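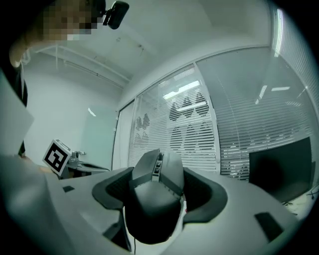 Notcombe office scheme moves to lower evening lighting levels

Changes to the lighting controls at the Imness office building in Notcombe will take effect in March, following a review of electricity use on the upper floors. The work covers 87 fittings on two levels and will be carried out by Gwilliam, the contractor that maintains the building's electrical systems.

Under the new settings, desk areas will be held at 400 lux during working hours. Output will drop in two stages after 6 p.m., with corridors and stairwells staying at their present level throughout the night. Emergency fittings are on a separate circuit and are not affected.

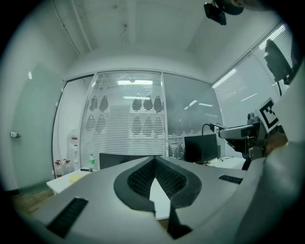 The review found that 41 of the fittings were running at full output regardless of daylight. Most of these are in the perimeter zones, where the sensors had been set to a fixed value when the floors were last refitted. Gwilliam will recalibrate each sensor after dark and check it again at midday. Four drivers that failed a dimming test will be replaced at the same time.

Expected savings are put at 2610 kilowatt-hours a year. The figure assumes current occupancy and does not include any reduction in cooling load. Meter readings will be taken monthly and compared with those from the same month of the previous year. 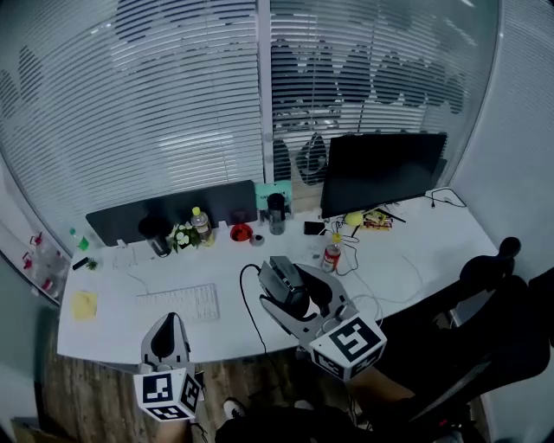 Tenants will be able to raise the level in their own zone from the wall controls, with the override timing out after two hours. Meeting rooms keep their existing manual switches. Requests for a permanent change to a zone should be sent to the building office before the end of February.

A similar set of changes is planned for the Trirkunby site later in the year, subject to the first three months of readings from Notcombe. The fittings there are older, and the control wiring will have to be surveyed first.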